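3.2 Venues and participants

The study covered 16 arts venues that took part in the Plundier touring program. Most were small: a converted chapel, two library annexes, several rooms above shops. Each venue agreed to host at least one exhibition and one hands-on session for the public, and to hand out the same short survey at both. Emex printed the survey cards and collected them from the venues in February.

In total, 2861 people signed in at the door. Of these, 405 filled out a card. Children under 12 were not asked to complete one, although an adult could answer on their behalf. Venues that kept no sign-in sheet for a given evening were left out of the attendance total but kept in the survey results.
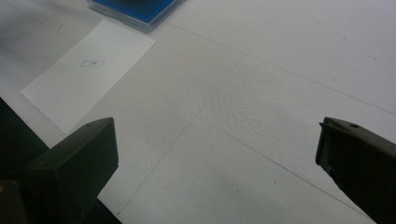
3.3 Coding of responses

After blank and duplicate cards were removed, 367 remained. Two coders read the written answers separately and sorted them under four headings: cost, travel, content, and welcome. An answer could go under more than one heading. Where the coders disagreed, they read the card again together and settled on a code. Cards from the Dinsa site were coded last, as they arrived after the others, and we checked them against the earlier set for drift.

Travel came up more often than cost in the rural venues. Several people wrote that the last bus left before the evening session ended. In the town venues the most common remark concerned opening hours, which we placed under welcome after some discussion, and this choice affects the totals in Section 4.

Figure 2. Both hands at work over the white board on the wooden table.

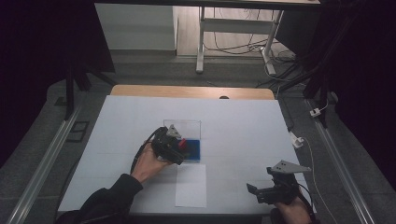 Venue staff were also asked to keep a short log of each session. The logs varied a great deal in length. Staff at Plirnard wrote a full page every time, while two venues returned only dates and headcounts. We used the logs to check attendance and did not code them. Any remark in a log that named a visitor was blacked out before the pages were copied, and the originals stayed with the venue.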